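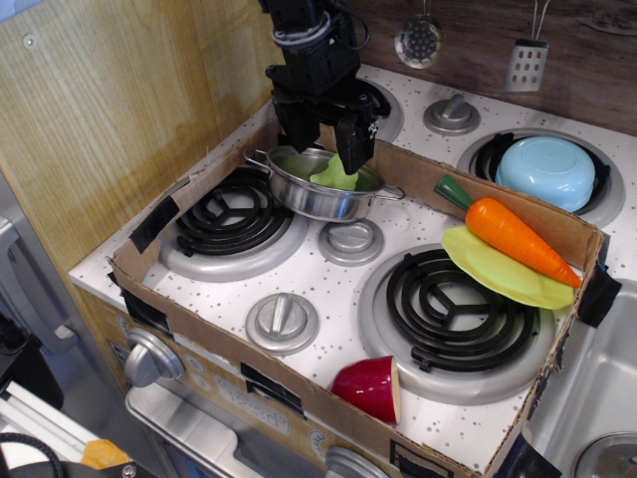
두 손가락 그리퍼 두 개를 같은 조건에서 비교하는 방법

글쓴이: Seema Pathak
2023년 1월 25일

저는 한국어가 모국어가 아닙니다. 어색한 표현이 있으면 댓글로 알려 주시면 고치겠습니다.

이 글은 Joltora 그리퍼와 Odurix 그리퍼를 같은 로봇 팔에 번갈아 달고, 장난감 주방에서 천을 집는 시험을 하는 순서를 적은 것입니다. 컨트롤러는 Voltar를 사용합니다. 다른 컨트롤러를 쓰시는 분은 메뉴 이름이 다르겠지만 순서는 같습니다.

딱딱한 물건만 집으면 두 그리퍼의 차이가 잘 보이지 않습니다. 저도 처음에는 플라스틱 과일과 채소만 사용했고, 두 제품의 결과가 거의 같았습니다. 천을 작은 냄비 안에 넣고 집게 하니까 차이가 나왔습니다. 냄비 벽이 손가락의 움직임을 방해하고, 천은 누르면 모양이 변합니다.

준비물

로봇 팔과 그리퍼 두 개
Voltar 컨트롤러와 비상 정지 버튼
장난감 가스레인지 또는 비슷한 높이의 평평한 판
손잡이가 있는 작은 금속 냄비
얇은 천 한 장
검은색 테이프와 유성 펜
결과를 적을 표

1단계. 물건의 위치를 정합니다

냄비를 레인지 뒤쪽의 왼편에 놓습니다. 손잡이의 방향도 매번 같아야 합니다. 저는 손잡이를 왼쪽으로 향하게 놓고 시작합니다. 테이프를 작게 잘라서 냄비 바닥의 가장자리에 맞추어 붙이면 다음 시험에서 같은 자리를 쉽게 찾을 수 있습니다.

저는 당근과 사과 조각, 접시 같은 장난감도 주변에 둡니다. 카메라로 물체를 찾는 프로그램을 사용하신다면 이런 물건이 있는 경우와 없는 경우를 따로 시험하시기 바랍니다. 두 경우의 결과를 한 표에 섞으면 나중에 읽을 수 없습니다.

2단계. 그리퍼를 달고 영점을 맞춥니다

전원을 끄고 첫 번째 그리퍼를 손목에 고정합니다. 나사는 대각선 순서로 조입니다. 케이블은 손목이 끝까지 회전해도 당겨지지 않을 만큼 여유를 두고 묶습니다. 너무 길게 남기면 팔이 내려갈 때 냄비의 손잡이에 걸릴 수 있으니 주의하십시오.

전원을 켠 다음 Voltar의 설정 화면에서 손가락을 완전히 닫고 값을 저장합니다. 그다음 완전히 열고 다시 저장합니다. 제 장비에서는 완전히 열린 위치의 값이 Joltora는 3,296, Odurix는 2,871이었습니다. 이 숫자는 장비마다 다르므로 그대로 복사하지 마십시오. 그리퍼를 바꿀 때마다 새로 저장해야 합니다. 저는 한 번 이것을 잊어버리고 오후 내내 이상한 결과를 보았습니다.

3단계. 벌리는 폭을 제한합니다

손가락을 최대로 벌린 상태로 냄비에 들어가면 벽에 부딪힙니다. 먼저 냄비의 안쪽 지름을 재고, 손가락의 바깥쪽 폭이 그것보다 충분히 작게 되도록 제한값을 넣습니다. 저는 손가락 사이의 간격을 42mm로 정했습니다. 두 그리퍼에 같은 간격을 사용하되, 손가락의 두께가 다르면 바깥쪽 폭을 다시 확인해야 합니다.

4단계. 내려가는 높이를 찾습니다

이 단계가 제일 오래 걸립니다. 빈 냄비로 먼저 연습하십시오.

팔을 냄비의 중심 위로 옮기고, 가장 느린 속도로 조금씩 내립니다. 손가락 끝이 바닥에 닿기 직전에 멈추고 높이를 기록합니다. 이 높이가 하한입니다. Voltar에서는 안전 영역 메뉴에 입력할 수 있습니다.

이제 천을 넣고 같은 동작을 반복합니다. 손가락이 천을 살짝 누르는 높이에서 멈춥니다. 천의 윗면만 건드리면 닫을 때 미끄러지고, 너무 세게 누르면 천이 냄비 벽 쪽으로 밀려납니다. 얇은 천이라면 하한보다 조금 위가 좋았습니다.

그리퍼마다 길이가 다르기 때문에 이 높이는 그리퍼별로 따로 찾습니다. 하나의 높이를 둘 다에 쓰면 그것은 그리퍼의 비교가 아니고 길이의 비교가 됩니다.

5단계. 닫는 힘을 정합니다

Voltar에서 힘은 0부터 1,000까지의 값으로 입력합니다. 낮은 값부터 시작해서 천이 들리는 가장 작은 값을 찾으십시오. 같은 숫자를 넣어도 두 그리퍼가 실제로 내는 힘은 같지 않습니다. 그래서 저는 숫자를 맞추지 않고, 각각의 최소값을 찾은 다음에 거기에 같은 비율의 여유를 더합니다.

6단계. 시험을 반복하고 기록합니다

한 번의 시험은 이렇게 진행합니다.

천을 펴서 들었다가 냄비 안에 떨어뜨립니다. 손으로 모양을 정리하지 않습니다.
팔을 시작 위치로 보냅니다.
정해진 높이까지 내리고 손가락을 닫습니다.
천천히 들어 올린 다음 다섯을 셉니다.
결과를 표에 적습니다.

결과는 성공과 실패만 적으면 부족합니다. 저는 네 가지로 나눕니다. 끝까지 들고 있음, 들었다가 놓침, 집지 못함, 냄비까지 같이 움직임. 마지막 경우는 생각보다 중요합니다. 천과 함께 냄비 벽을 잡으면 화면에서는 성공처럼 보일 수 있습니다.

두 그리퍼를 열 번씩 번갈아 시험하는 것을 권합니다. 하나를 전부 끝내고 다른 것을 시작하면 그 사이에 천의 상태가 변합니다. 교체가 귀찮지만 결과를 더 믿을 수 있습니다.

제가 얻은 결과

Joltora는 손가락 끝이 넓어서 천을 많이 잡습니다. 그 대신 냄비 가장자리 가까이에서는 벽에 닿는 일이 많았습니다. Odurix는 좁은 곳에 잘 들어가지만 천의 작은 부분만 잡기 때문에 들어 올린 후에 놓치는 경우가 있었습니다. 손가락 끝에 얇은 고무를 붙인 다음에는 놓치는 일이 줄었습니다. 고무를 붙이면 영점을 다시 저장하는 것을 잊지 마십시오.

저는 냄비나 그릇 안의 작업에는 Odurix를, 열린 판 위의 작업에는 Joltora를 사용하고 있습니다.

자주 생기는 문제

손가락이 천을 잡았는데 컨트롤러가 "물체 없음"이라고 표시합니다.
천이 얇아서 손가락이 거의 완전히 닫히기 때문입니다. 물체 감지의 기준값을 낮추거나, 감지를 끄고 눈으로 확인하십시오.

냄비가 자꾸 돌아갑니다.
팔의 중심이 냄비의 중심과 맞지 않습니다. 4단계로 돌아가서 빈 냄비로 위치를 다시 맞추십시오. 바닥에 양면테이프를 붙이는 방법도 있는데, 그러면 위의 네 번째 결과를 기록할 수 없게 됩니다.

그리퍼를 바꾼 후에 팔이 더 낮게 내려갑니다.
컨트롤러에 이전 그리퍼의 길이가 남아 있습니다. 공구 설정에서 길이를 바꾸고, 처음 한 번은 비상 정지 버튼에 손을 올린 채로 느리게 움직여 보십시오.

2월에는 Mishra 손목 카메라를 달고 같은 시험을 해 볼 계획입니다. 기록용 표가 필요하신 분은 댓글에 적어 주십시오.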